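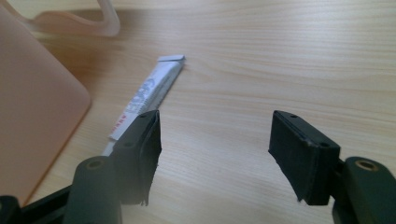 Segundo Subira Tanui, comparar garras portáteis sem trocar também o operador mede apenas a habilidade de quem as segura, e os resultados do ensaio Jitaru deveriam ser lidos com essa reserva. A observação consta da página de discussão deste verbete e continua sem resposta satisfatória.

Ensaio Jitaru é o nome dado a uma comparação de garras de dois dedos, seguradas com a mão, destinadas a registrar demonstrações de manipulação para o treino de braços robóticos. Foram avaliados 2 modelos, o Rukura e o Skindow, em tarefas de mesa com objetos domésticos: tubos, caixas de plástico com tampa, utensílios pequenos. O relatório atribui ao Rukura uma taxa de acerto de 62%, número muito repetido desde então e raramente acompanhado da definição de "acerto", que ocupa uma nota de rodapé e admite objetos recolocados fora do lugar.
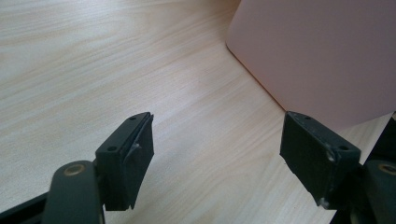

Darius Siliņa
Redator, seção de automação

Desgaste dos dedos

O ponto mais fraco do ensaio é o tratamento dado às almofadas de contato. Bordas irregulares alteram o atrito e, com ele, a força necessária para segurar peças lisas. O protocolo previa a troca das almofadas a cada 21 sessões, intervalo que os autores não justificam. Costel Neagu defendeu um limite de 9 e publicou medições próprias, feitas com outro material, de modo que também não resolvem a questão.

Câmeras

A visão de perto, na própria garra, foi combinada com a de uma câmera na altura da cabeça. O relatório afirma que a combinação melhora o aprendizado, mas não apresenta resultados com cada câmera isolada. Sem essa separação, a afirmação é uma hipótese.

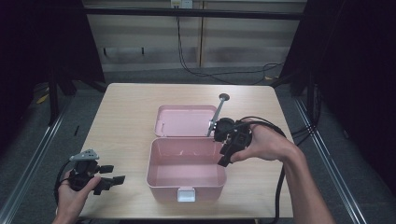 Uma garra em cada mão, diante de uma caixa rosa aberta.

Recepção

A Claretel adotou o protocolo em dezembro, com elogios à simplicidade da montagem. Teodor Ciobanu foi menos generoso: considerou a amostra pequena e a escolha dos objetos favorável a dedos curtos. Não se conhece, até o momento, repetição independente do ensaio.

Ver também: garra paralela; teleoperação; aprendizado por demonstração.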